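About Vada

Vada plans and budgets robot purchases for organizations that run buildings: hospitals, school districts, storage operators and a few hotels. We do not make robots and we do not take commission from companies that do. Our clients pay a fixed fee for a written equipment plan, and the plan is theirs to use with any supplier.

The company started in a rented room in Rutherford, with two desks and one contract. That contract was for a hospital that had bought delivery robots before checking its corridors. The robots worked as specified. The building had fire doors, spring closers and round knobs on the supply rooms, and none of these had been in the purchase documents. Refitting the doors cost more than the first year of service on the robots. Most of our method comes from that job.

What we do

A standard plan takes 90 days and has four stages.

Site survey. We record door widths, knob and handle types, closer force, floor changes, thresholds, slopes, elevator controls and wireless coverage along every route the equipment would use. The survey sheet has 14 sections. Clients keep a copy and can update it when the building changes.

Simulation. Routes and doors from the survey are rebuilt in our planning software, Makex. Doors get most of the modeling time. A knob needs a different grip and a different arm from a lever, and a door that stands partly open is a separate case from one that is closed. We also vary floor and wall colors from one side of a doorway to the other, as some navigation cameras handle the change poorly.
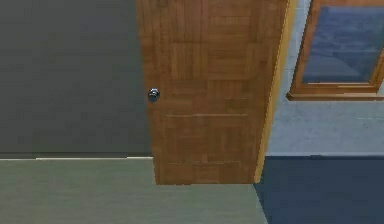
Each candidate machine is run through the same set of door and route tests, and the results go into the plan as a table. A machine that fails a test is not removed from the list. The table shows what it would cost to change the door, change the route or leave that trip to staff, and the client decides. Makex held 774 door models at the last update.

Cost model. Purchase price is one line. The others are installation, building changes, spare batteries, service contract, software fees, staff training, insurance and removal at end of life. We budget over the full service period and show each year separately - finance offices have asked for this often enough that it is now the default layout. Leasing is priced next to buying where a supplier offers both.

Purchase support. We write the technical part of the request for bids, answer supplier questions in writing and attend acceptance testing. We do not negotiate price.

What we do not do

We do not install, maintain or resell equipment. We do not run pilots on behalf of suppliers. A simulation result is a planning figure and does not replace acceptance testing on site. Plans state this on the first page.

Fees

The fee depends on floor area and the number of doors on the proposed routes. It is quoted before the survey and does not change with the value of the equipment bought. Clients whose survey shows that no purchase makes sense pay for the survey only. This has happened on almost 14 percent of our contracts.

Where we work

The main office is still in Rutherford, now on the ground floor with a test bay at the back. A second office in Molness handles surveys for storage sites and cold rooms. Our largest single survey covered 3,328 doors across one school district and was split between both offices.

Survey bookings for the next budget cycle open in November. Requests should include floor plans if they exist, a list of the tasks being considered and the date by which the budget has to be submitted.

Page last revised October 2021.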